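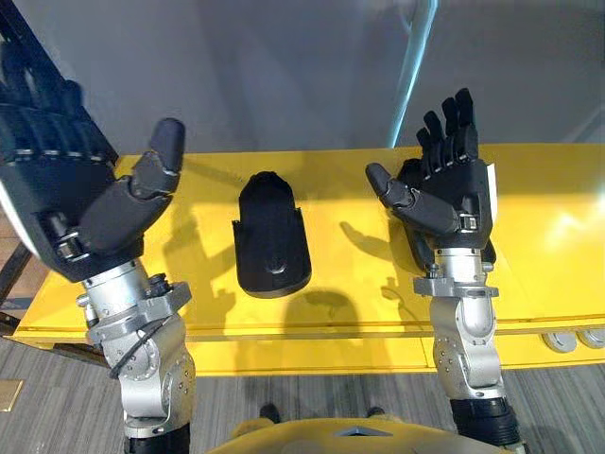
A commenter writing as Drimis asked whether the hands had been powered down before anyone reached in. They had not, and I should have put that in my post. Posting it again with the full story.

We run a two-arm robot with five-fingered hands, sorting black plastic parts on a yellow table. On 11 Jun 2022 the left hand stopped closing partway through a job. The log showed an overcurrent fault on the thumb motor. I cleared it, and 16 cycles later the hand closed by itself while a coworker was reaching for a part. He got a bruised knuckle. Is this a cable problem or a settings problem? The current limit is 1000 mA per finger, same as on the right hand.

Altotberg
Check the cable at the wrist first. If the loop is too short it pulls when the wrist turns and you get dropouts. The controller may read that as a stall. Swap the left and right cables and see if the fault moves. Also drop the limit to 600 until you know. 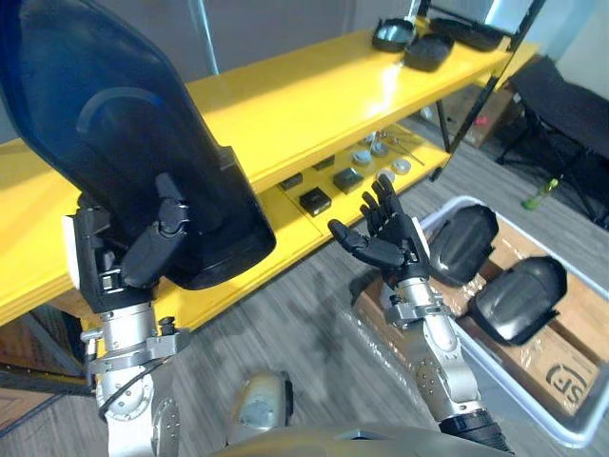 Kiiskinen thinks the limit is a side issue, and that a hand should never move on its own after a fault is cleared, whatever the cable is doing. Look for a setting that resumes the last command on reset. On ours it was on by default. Turn it off, and make the operator send a new command. Until then, hit the e-stop before reaching in.

Furkden
had same thing on ours, new cable fixed it. 35 dollars

Drimis
A new cable won't stop it from restarting by itself. Do both.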